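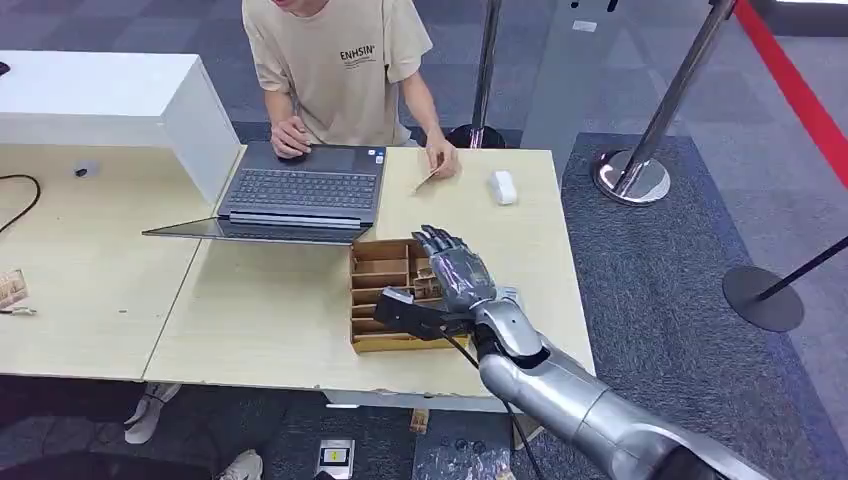

Hand over the compartment tray, laptop within reach.

Tuning the hover height in Pilonen

Before the hand goes anywhere near a tray divider, the planner needs a hover pose it can be trusted with. Pilonen ships with a default. Ignore it – it was chosen by an optimist.

1. Open the Gernow console and load your tray model. Check the units. Victor Masanja once entered millimetres as centimetres, and the planner very politely aimed for the ceiling.

2. Set hover_clearance to 392. The value is in tenths of a millimetre, for reasons lost to history.

3. Jog the wrist over the rear compartments with the fingers extended, then save the pose as tray_hover.

4. Run the approach 3 times at low speed, keeping the stop button handy. If the colour overlay turns amber, the wrist cable has been left out of the collision model. Add it and go back to step 3.

5. Export the pose and commit it. Wafula Owino's merge script will reject anything with a space in the name, and will not say why.

Known problem: version 2 forgets the saved pose if you close the console before the planner. Close the planner first.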